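Jotetari Community Kitchen: Changes to the Summer Lunch Service

The Jotetari Community Kitchen served 578 lunches in April, and registration for the summer service is now open to all Priretti households.
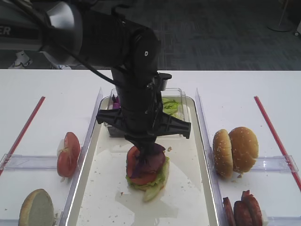

Menus will change every two weeks and will include more fresh vegetables. Lettuce and sliced tomato, as in the burger stack shown, will be offered with each cold lunch. Families should list food allergies on the form.

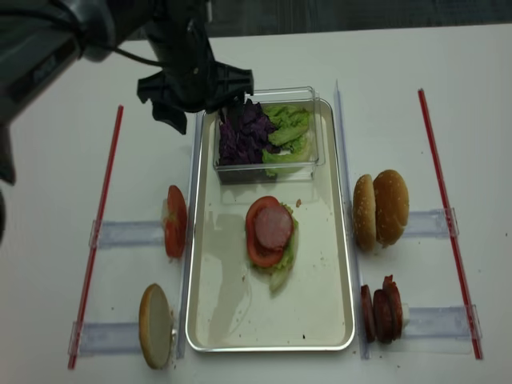

Completed forms are due at the Dong Street office by May 16, 2018. Places are limited to 88 households.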